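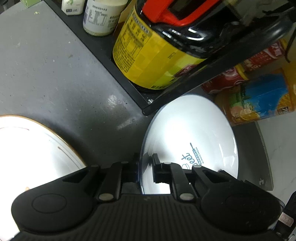 ### 3.2 Where the dishes stand between washing and the cupboard

In the first part of this section we described how dishes leave the table. The present part is concerned with the place where they wait afterwards. In the interviews most people told us that clean dishes go "straight into the cupboard", but the kitchen diaries show a different picture. A plate or a bowl can spend a long time on the counter, and during this time it is in the way of other work. We call this period the waiting time. It starts when the dish is put down after washing or drying, and it ends when the dish is used again or put in its final place.

The study included 16 households in Corkness, and each of them kept a diary for 21 days in August. The participants wrote down where they put the dishes after the evening meal, and where the same dishes were at breakfast time. Six households also agreed to a longer visit of 60 minutes, in which we asked them to put away their dishes in the usual manner and to talk with us while they did it. The visits were made by Elspeth Ogilvie, and the notes were read a second time by Niall Menzies, who had not been in the kitchens. When the two readings did not agree, the note was discussed until one wording was accepted.

We divided the counter into three zones, following the method of the earlier Fuvden study. The wet zone is next to the sink. The work zone is the part where food is prepared. The store zone is the part in front of racks, jars and small machines, where the surface is rarely free. The borders are not sharp, and in small kitchens the same piece of counter can belong to two zones at different times of day.

The shape of a dish had more influence on its waiting place than we expected. Flat plates were collected in a pile, and the pile was then moved in one go. Bowls and deep dishes were handled one by one, especially when they did not belong to a set. A single white dish with a shallow inside, such as the one in Figure 2, takes much space on the counter compared with what it can hold, and nothing of another shape sits well on top of it. Several participants said that they leave such dishes to the end - and the end is often the next morning. 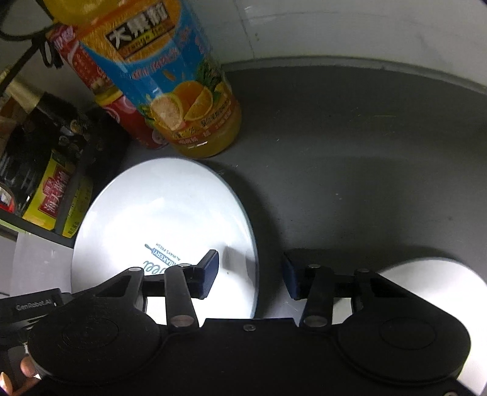

**Figure 2.** A glossy white dish with a thin blue-grey rim on a dark grey countertop.

The rim was mentioned in many conversations as the part by which a dish is known and also the part by which it is taken. People lift a shallow dish at the side, with the thumb inside and the fingers below, and for this they need some free counter next to it. In Figure 2 there is bare counter beyond the right rim, so the dish can be reached from that side. When the same kind of dish is pushed against a wall or a jar, the hand must come from above, and participants described this as the moment when they are afraid to drop it. One woman in the Drummond part of the town had changed the order of her whole counter for this reason. She keeps a hand's width free beside the rack, and her family has learned to leave it so.

A second way to save space is to stand the dishes on their edge. It was common in the store zone, where a rack or a row of jars gives something to lean on. Participants were divided about it. Some found that an upright dish dries better and is easier to grasp. Others did not trust it, because a small push from a jar can make it slide. The ones who did it regularly had usually a fixed place for it, and they could show this place without looking.

It should be said that the diary method has a weak side here. A dish that always stands in the same place becomes invisible for its owner, and then it is not written down. During the visits we found dishes on the counter which did not appear in the diary at all. When we asked, the answer was often that this dish "lives there". We decided to count these cases as storage and not as waiting, following the distinction of the Arnitz kitchen survey between a resting place and a home place. The consequence for the waiting times is treated in Section 4.1, together with the question of shared kitchens.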